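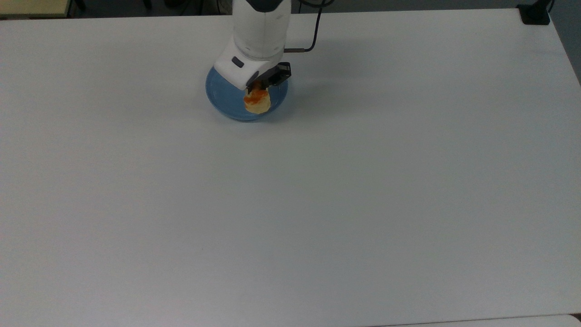 ## 3. Recording the demonstrations

In our project, named Plella, we teach a robot arm to handle soft food on a plate. This part explains how we collected the data in the Trernville laboratory in June.

At first we moved the arm by hand. The operator held the wrist and guided it down to the plate. This was easy to learn, but the movement was not smooth, and the fingers often pushed too hard into the topping. After 24 demonstrations we changed to remote control with the Hailu software.

With remote control, one student moves the arm and another student starts and stops the recording. The two fingers must point down and come to the food slowly. We kept the light blue plate on the white table for all the recordings, so the food is easy to separate from the background.

In total we saved 691 demonstrations. We removed the ones where the operator stopped for more than 5 seconds, as the Buldale group recommended to us. The training with this data is described in the next section.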